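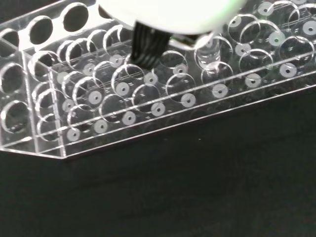

clear acrylic rack, stacked sheets, dark surface under it

Devham Hobby Lab Forum > Bench and Storage > Cleaning a clear tube rack

brakonine
Hello all. I have a rack of the same kind as in my photo, transparent acrylic with many round holes in several levels. I like it because I can see the tubes from the side. My problem is the cleaning. After I wash it there are white marks around the holes, and on a dark bench every mark is visible. I tried dish soap and warm water, then a paper towel. What do you use? The rack is 2 years old.

wemeo_77
Please stop with the paper towel. It makes very small scratches and after some months the plastic looks like fog. I use a microfiber cloth and a drop of soap. For the last rinse I take distilled water. Your white marks are probably only minerals from the tap.

pipet_and_tea
I wipe mine with 70% alcohol for many years and there is no problem. It dries fast and leaves no marks.

wemeo_77
I don't agree with this. Alcohol can make small cracks in acrylic, mostly at the edges of the holes where it was cut. Maybe your rack is polycarbonate?

pipet_and_tea
It was sold as acrylic. I looked now with a lamp and I see some thin lines near 2 holes, but I think they are from when I dropped it. I will keep using alcohol, only quickly.

brakonine
Thank you both. How do you reach the lower sheets? My finger does not go through the holes well, and the cloth stays stuck.

zuniga_bench
Soft bottle brush, the kind for baby bottles. Soak the rack first for up to 11 minutes in lukewarm water, then brush from the top and after from the side. No dishwasher! I lost one this way, it came out bent and the tubes were standing like bad teeth.

wemeo_77
Yes to the brush. Check that the metal wire at the end has a plastic tip.

pipet_and_tea
Or put a piece of white paper under the rack and you will not see the marks anymore :)

brakonine
I did the soak and the brush this evening, with distilled water at the end. Now it is drying upside down on a towel. There are still marks at 5 holes in the back panel, so I will try a little white vinegar in water on them tomorrow.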